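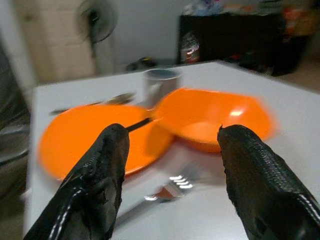
Tenport Community House
Kitchen and Dining Room Group
Minutes of the meeting held 2025-10-06

1. Minutes of the previous meeting

The minutes were accepted with one correction. Under item 5, "lower cupboard" should read "lower drawer." The key to that drawer is now on the hook inside the pantry door.

2. Matters arising

The dripping tap at the prep sink has been fixed. The plumber recommended replacing the whole tap next year. No action for now.

The shelf labels have been printed but not put up. They are in the folder on top of the refrigerator.

The old toaster has gone to recycling. A replacement was discussed and left for a later meeting, as the oven grill is doing the job at present.

3. Tableware

The group went through the stock list. There are 68 place settings on it, each one a plate, a bowl, a spoon and a mug. The orange plates and bowls are holding up well and there were no complaints about them. Some people find the plates too flat for anything with sauce. It was agreed that stews and curries will go in the bowls from now on, including on busy days, and the serving sheet will be changed to say so.

Mugs were discussed at more length. Several have been chipped at the rim since the summer. Chipped mugs are to be taken out of use the same day and put in the box under the counter — not back on the shelf. The group will look through the box at the next meeting and decide how many to replace.

Two quotes were received for new tableware. Corno quoted $200 for a mixed box of mugs and bowls, delivery included. Plorolness quoted $124 for mugs only, with delivery extra. The group preferred the Corno quote but wants to see a sample bowl first, to check that it stacks with the ones we have.

Agreed: ask Corno for a sample. No order until it has been seen.

4. Table setting

There has been some confusion about how places should be laid, and the morning and evening teams have been doing it differently. The evening team has been laying the spoon on the right and the mug at the front, which leaves little room for people to pull their plate toward them. The group agreed to use one layout for both teams. The plate goes in the middle of the place with the spoon to the left of it, and the mug and bowl go behind, as on the white table by the fan, where the mug is at the back with the bowl to its right. It was asked whether left-side spoons would be awkward for right-handed guests. The morning team has had no comments on this. The layout will be tried until the end of October and then looked at again.

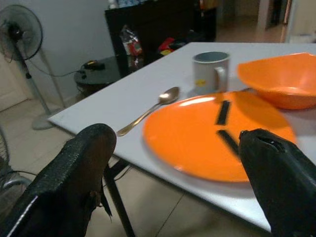 Fans and cords came up next, after a question about whether they should be put away for the winter. The room still gets warm when both ovens are on, so they will stay out through October. The position of the pedestal fan was discussed, along with its black cord, which runs toward the small side table. Cords should be kept out of the path people take with trays, and whoever sets up the room is asked to check this before the doors open. When the fans do go into storage, the guards are to be wiped down first.

5. Cleaning

Table tops are to be wiped before setting and again after clearing. The white tops show marks quickly, and the scouring pads have been leaving scratches. Soft cloths only from now on. The pads stay at the pot sink.

The floor will be mopped after the evening meal, with the chairs up. The grout needs a proper scrub once a season, and the next one will be done together with the oven clean.

6. Budget

The group has $600 left for the rest of the year. The tableware order, if it goes ahead, will come out of this. So will cloths and dish soap. The request for a second serving cart was put off until the new budget is known.

7. Butkienė room

The Butkienė room is free for the harvest supper and has been reserved. Extra tables can be carried over from the dining room, but they need to be back by the following morning. Tableware for the supper is to be counted out and counted back in, with the sheet signed both times.

8. Other business

Dish towels are going missing again. They will be marked with a laundry pen.

The pantry light flickers. It has been reported to the building office.

9. Next meeting

Same time and place next month. Items for the agenda should go in the tray by the kitchen door one week before.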